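How a Robot Arm Learns to Pick Up a Bottle
Apr 2, 2018

A robot arm is a machine that moves the way your own arm does, with stiff parts and bending parts. The stiff parts are called links. The bending parts are called joints. Your upper arm is a link, your elbow is a joint, and your forearm is another link.

Students in the Olero Robotics Club work with two small arms on one table. Their project this year is named Castari. The job of Castari is to pick up empty bottles and drop them into a bucket. A person can do this without thinking. For a robot, it has to be broken into small steps.

What is inside a joint?

Each joint in the club's arms has a servo. A servo is a motor that can turn to an exact angle and hold still there. Inside it are three main parts: a motor, a set of gears, and a sensor. The motor spins fast but is weak. The gears trade some of that speed for strength. The sensor measures how far the joint has turned.

The computer sends each servo a number. The number stands for an angle. The servo compares that number with what its sensor reads. If the two do not match, the motor turns until they do. This is called feedback. You use feedback when you fill a glass of water and watch the level so you know when to stop.

What does the hand do?

The hand of a robot arm is called a gripper. A gripper with two fingers works like a pair of tongs. It opens, moves around an object, and closes. It has to close tightly enough to hold the object. If it squeezes too hard, a thin plastic bottle will bend and may pop out.

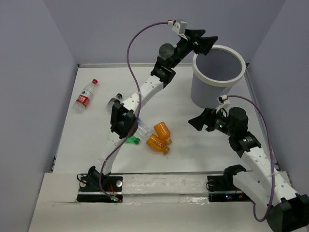 The club's two arms, with bottles on the table and the white bucket between the grippers.

Bottles are harder to pick up than blocks. A block has flat sides, and it stays where you put it. A bottle lying on its side can roll when a finger bumps it. Clear bottles are a problem for another reason. A camera sees what is behind them as well as the bottle, so the computer may not find the edges. A bottle with a bright label or a solid color is easier to find.

The steps

The students wrote the job as a list. The computer follows it in order.

Step 1. Find a bottle and work out which way it is pointing.
Step 2. Choose the arm that is closer.
Step 3. Open the gripper and move it above the bottle.
Step 4. Lower the gripper and close it.
Step 5. Lift, move over the bucket, and open the gripper.

After the last step the computer goes back to the first one. It stops when it finds no more bottles.

Step 2 needs an extra rule. Both arms can reach the bucket, so they could hit each other. In the club's program, only one arm may be over the bucket at a time. The other arm waits. Programmers call this taking turns on a shared resource.

How does it learn?

The first program, written in October, used fixed positions. Each bottle had to be placed on a mark. If a bottle was a little off the mark, the gripper closed on air.

The new program learns from practice. A student moves the arms through the job while the computer records the angle of every joint. One recording is called a demonstration. The club has made roughly 1,000 of them. The computer looks for patterns that link what the camera sees to how the arms should move. The bottles are put in different places each time. If they were always in the same place, the computer would learn only that place.

The Alcaraz Student Challenge

The club will enter Castari in the Alcaraz Student Challenge. Each team gets 3 runs, and only the best one counts. A bottle scores if it is inside the bucket when time is up. A bottle on the floor scores nothing. Tipping over the bucket ends the run.

Words to know

Demonstration: a recording of a job, used to teach a robot.
Feedback: checking a result and using it to make a correction.
Gripper: the part of a robot arm that holds things.
Joint: a part that bends or turns.
Link: a stiff part between two joints.
Servo: a motor that turns to a chosen angle and holds it.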